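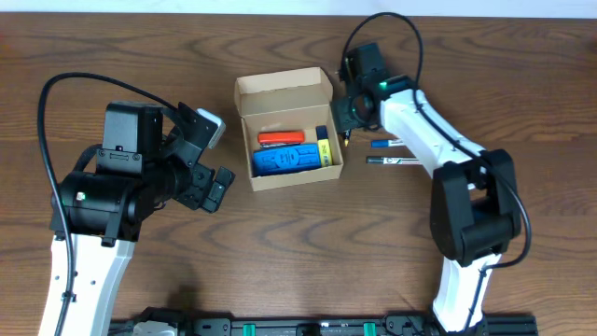
# How a Green Leaf Becomes Oolong

Maybe you know green tea and black tea. Your grandmother perhaps drinks one of them every morning. But did you know that both can come from the very same bush? And between them there is a third kind, oolong, which you say like this: OO-long.

In this page I will tell you how oolong is made. I will follow one small farm on the hill of Flisden, where the tea garden lies 1060 meters above the sea. The name of the garden is Zillel.

## The bush

The tea plant has a long Latin name, *Camellia sinensis*. If people leave it alone, it can grow into a tree. At Zillel the farmers cut it every year so it stays as high as the belly of a grown person. Then the pickers do not need a ladder, and the plant makes many new little branches.

There are 867 bushes in the oldest part of the garden. They stand in long rows which go around the hill like the stripes on a sock. The rows are flat steps cut into the ground. When a strong rain comes, the steps hold the water for a while and the soil does not run down to the road.

On a high hill the nights are cool. The leaves grow slowly there, and many tea drinkers say that slow leaves have more taste. Often there is fog in the morning. Fog makes the sunlight softer.

## Picking

For green tea, people often take only the bud and the very young leaves. For oolong they wait longer. The leaf must be open and a little bit thick, because later it will be shaken and rolled many times. A baby leaf would break in pieces.

The pickers take the top of the branch with three or four leaves on it. They start when the morning fog is gone and the leaves are dry. Every picker has a basket on the back. They must not press the leaves down in the basket, even when it is almost full. Pressed leaves become warm and turn brown in the wrong places.

## A rest in the sun

Now the leaves are laid on big cloths in the sun. This step has the name *withering*. A fresh leaf is full of water, and it snaps when you bend it, like a piece of lettuce. After the rest it is soft, and you can fold it without a sound.

Then the leaves go inside to a cool room, on round trays made of bamboo. The smell changes here. First it smells like cut grass. Some hours later it smells more like flowers, and the whole house has this smell, also the stairs and the coats!

## Shaking

Have you ever bitten an apple and then forgotten it on the table? After some time the white part becomes brown. The air has touched the inside of the apple, and something changed there. The grown-up word is *oxidation*.

The same happens with tea. Inside the leaf there are very tiny rooms, called cells. When the edge of the leaf is hurt a little, the cells open and the air can come to the juice. The edge becomes reddish brown and the middle stays green.

To do this, the tea makers shake the trays. The leaves jump and rub on each other. Then they rest. Then they are shaken again, and they rest again. It can go on for the whole night, and somebody must stay awake to smell the leaves and decide when it is enough.

Here you see the difference between the three teas:

- **Green tea:** the leaves are heated early, so they stay green.
- **Oolong:** the leaves turn brown partly, then they are heated.
- **Black tea:** the leaves turn brown almost completely.

Some oolongs are nearly as light as green tea. Others are dark, and you could think they are black tea.

## Stop!

When the smell is right, the browning must stop quickly. The leaves go in a very hot pan or in a hot drum that turns. The heat stops the change. (It is the same with the apple. A cooked apple does not turn brown so fast as a raw one.)

At Zillel they use a drum. It is loud, and the leaves sound like rain when they fall inside it.

## Rolling and drying

After this the leaves are warm and soft, and they can get a shape. There are two shapes which you find most often:

1. Long and twisted, like a little dark string.
2. Rolled to a ball, like a green pea with a tail.

For the ball shape the leaves are put in a cloth. The cloth is turned tight until it looks like a pumpkin, and the pumpkin is rolled and pressed. Then they open it, make the leaves loose, and begin again. At Zillel they repeat this 19 times for the tea named Emine. It is heavy work for the arms.

At the end the tea is dried with warm air. Some of it is also roasted over charcoal, very slowly. The roasted tea of the garden is named Cho, and it smells of toast and nuts. Emine is not roasted. It smells more of flowers and a little bit of butter, but there is no butter in it.

## Try it: wake up a leaf

You can do this at home. Ask a grown-up to help you with the hot water.

**You need:** a glass bowl which is safe for hot water, 10 little balls of oolong, a spoon and a white plate.

1. Put the tea balls in the bowl.
2. The grown-up pours hot water over them.
3. Look from the side. The balls will begin to open.
4. Wait until the water is cool. Take out one leaf with the spoon.
5. Put it on the plate and open it slowly with your fingers.

Can you find the stem? Are there several leaves on it? Look well at the edge also. On some oolongs you can still find the brown border from the shaking night.

Tea has caffeine in it, which can keep you awake, so ask before you taste. You can pour hot water on the same leaves again for the grown-up. Good oolong gives many cups, and the second one often tastes different from the first.

## Words to remember

**Bud:** a leaf that is still closed.

**Withering:** the time when the picked leaf loses water and becomes soft.

**Oxidation:** the change which happens when air meets the juice of the leaf.

**Roasting:** heating the dry tea slowly, so it gets a warm and nutty taste.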